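Swimming for the night sitters: Sorcha begins her 39 lengths

January 27, 2023

Many of our readers know Sorcha Ó Súilleabháin from the Saturday bread stall in Brorport. From this April they can also meet her at the town pool, where she will swim 39 lengths every morning before work to raise money for the Mac Suibhne Night Sitting Fund.

The fund pays for a trained sitter to stay overnight with a person who is very ill at home, so that the family can sleep. Sorcha's mother had this help during her last winter. "We had a sitter for two nights each week," Sorcha told me. "On those nights my father slept in his own bed. I did not understand before how much a night is worth."

She learned to swim only as an adult and she says that she is still slow. Her first practice was in the small pool, with children passing her on both sides. Now she can do the full distance with one rest in the middle, and her wish is to do it without the rest by the end of the month.

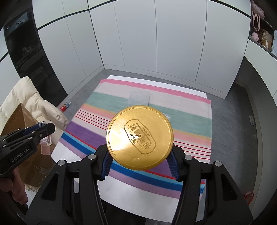
Gold-coloured lid with a scalloped label design and Chinese characters.

The first collection was held at the Sindberg bakery before Christmas and brought in 664 pounds. Together with the gifts which came by post, the total is now 1,131 pounds, and all of it has gone to the fund. Sorcha would like to thank the bakery staff, and also the person who left an envelope under her door with no name on it.

If you want to support her, you can take a sponsor form from the bakery or from the pool reception. You can promise an amount for each length or for the whole month, as you prefer. Gifts can also be made on the Givov page, under the name "Sorcha swims".

She is also looking for company. The pool opens at half past six and swimmers of every speed are welcome to join her for one morning or more. Please bring your own towel and a coin for the locker.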